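Keeping the paperwork in order: an interview with Rhydian Foulkes

Mon 23 December

When the Strobel Housing Association moved its tenancy records out of central storage in June, the work fell largely to one person. Rhydian Foulkes has been Records Manager at the Association for five years and was previously a clerk in the rents section. He spoke to the staff bulletin about what was kept, what was destroyed, and why the Association still holds paper files at all.

Mr Foulkes began by explaining the position before the move. The Association was holding over 3,000 tenancy files in a rented store on the Sturkow estate. Many related to tenancies that had ended long ago. "The rule was that we kept a closed file for a fixed period and then reviewed it," he said. "The keeping was done very well. The review had been put off from one year to the next."

The first task was to establish which files were still live. Each was checked against the housing system, and where the two did not agree the file was passed to the area office for a decision. Mr Foulkes said that the most common difficulty was a change of name, followed by tenancies that had passed from a parent to a son or daughter without the file being renamed. "You would have a tenancy in good order, rent paid, repairs done, and the folder still carried the name of somebody who had died. It is a small thing on paper, but if we write to that address using the old name it is very upsetting for the family."

Asked whether everything might simply have been scanned, he said that the question had been raised at an early stage. Scanning was carried out for current tenancies. Signed agreements and certain letters about succession were kept in their original form on the advice of the Association's solicitors. Closed files past their review date were destroyed under certificate, after a check by Huw Watkins, Head of Tenancy Services.

"Huw turned down a good number of my first list," Mr Foulkes said. "He was right to do so. There were boundary letters in some of them that had no business being in a tenancy file, but which we would have been sorry to lose." Those letters have since been placed with the property deeds.
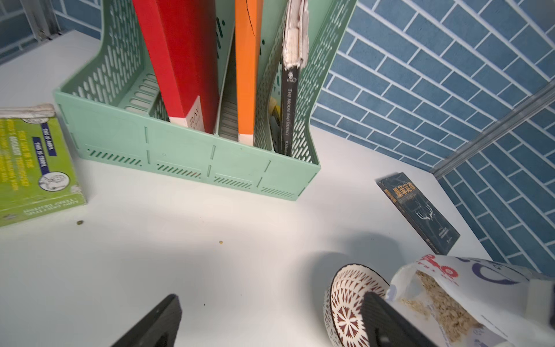
A multi-compartment desktop file organiser.

The area offices now hold their own working papers for a limited time. Each officer may keep open cases at the desk for up to 20 working days, after which the papers must go back to the main file. Mr Foulkes accepted that this had not been popular. "Officers like to have a case near them, and I understand that. I was the same in rents. But a letter in a desk tray is a letter that a colleague cannot find when the tenant telephones."

He was asked what happens when an officer is on leave. The arrangement is that a second named officer has access to the papers and signs for anything removed – a practice that was in place at two offices already and has now been extended to the rest.

On the matter of tenants' own access to their records, Mr Foulkes said that requests had become easier to answer. Previously a file had to be ordered from the store, and staff could not always say when it would arrive. Tenants who wish to see their records should write to their area office, giving their full name and present address, together with any earlier address at which they held a tenancy.

The next stage concerns repairs records, which are arranged by property and have never been joined to the tenancy files. Mr Watkins will lead that work, with Mr Foulkes advising. No date has been set for its completion. "I would sooner it was done slowly," Mr Foulkes said. "There are repair cards in there written in pencil, and somebody has to sit down and read them."

Staff with questions about the retention of papers should speak to their area records contact in the first instance.

2 comments | 5 shares

© Strobel Housing Association. All rights reserved. Contact the bulletin | Back to top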